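Staggering layers without losing the audio sync

26th November

I have been rebuilding the title sequence for Drodmont, and most of the evening went on one small problem: offsetting 16 text layers in a comp so that they arrive one after another, while leaving the layers that are tied to sound exactly where they are.

The usual approach is to select everything, run a sequencing script and type in an offset. That works when every layer is independent. Mine were not. Eight of them had a matte above them, and a few were parented to a null that carries the camera shake. Shift the layer and leave its matte behind and you get a blank gap at the head, easy to miss at half resolution.

What I do now is pre-sort. Each text layer and its matte get the same label colour, and the script reads the label before it moves anything. Layers sharing a colour are treated as one block. The block takes its start time from the earliest in-point in it, and the offset is applied to the start time of every member. Applying it to the in-point instead trims the layer and leaves the keyframes where they were. I made that mistake in May on the Gokstead job and it cost me a morning.

Locked layers are skipped. I lock the audio and anything with a marker on a beat, so that is the whole of the sync protection. It is crude. Setareh Tabrizi suggested reading the markers directly and snapping each block to the next one, and she sent me a version that does it. Her version is better if the music is finished. Mine never is at this stage.

Two notes on rounding. The offset should be calculated in frames and converted to seconds at the end, by multiplying by the comp's frame duration. If you add seconds repeatedly the error builds up, and after enough layers a cut can land between frames. The other is that time-remapped layers need their keyframes checked by hand afterwards. I have not found a reliable way round this.

Expressions are the remaining nuisance. Anything that refers to inPoint will follow the layer, but anything written against comp time will not. I went through and replaced the second sort with time - inPoint, which took about 300 clicks and should have been a search and replace. Rianne Mertens has a panel for that. I keep meaning to install it.

Renders came next. The comp plays back acceptably with motion blur off and very badly with it on, so I proxied the background plates and left the text live.
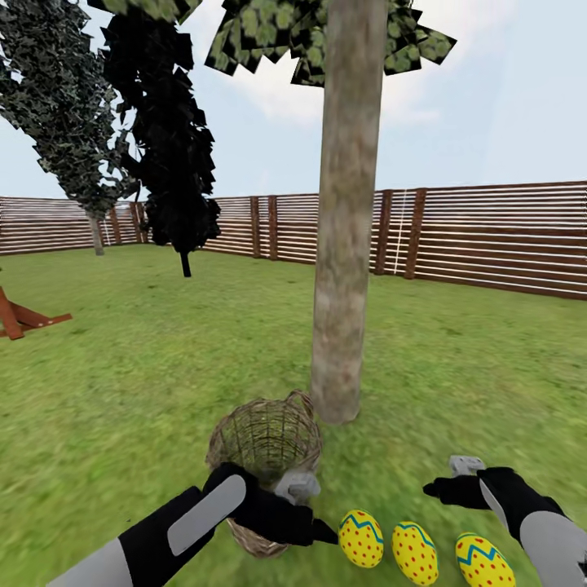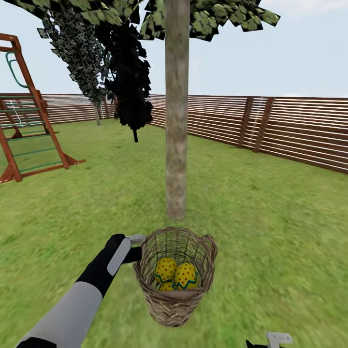
The proxies are half size, stored beside the originals with the same name and a suffix. Relinking is then a matter of switching them off in the project panel before the final output. Do check the alpha setting on each one. A proxy interpreted as premultiplied when the original is straight will give you a dark edge in the preview, and you will spend time fixing something that is not in the footage.

I have put the script in the usual folder under the name Mosel. It has had testing on 2 machines, mine and Sem Vermeulen's, and on his the undo group did not close properly, so save before you run it. If the layers are not labelled it stops with a message and changes nothing. Shape layers are untested.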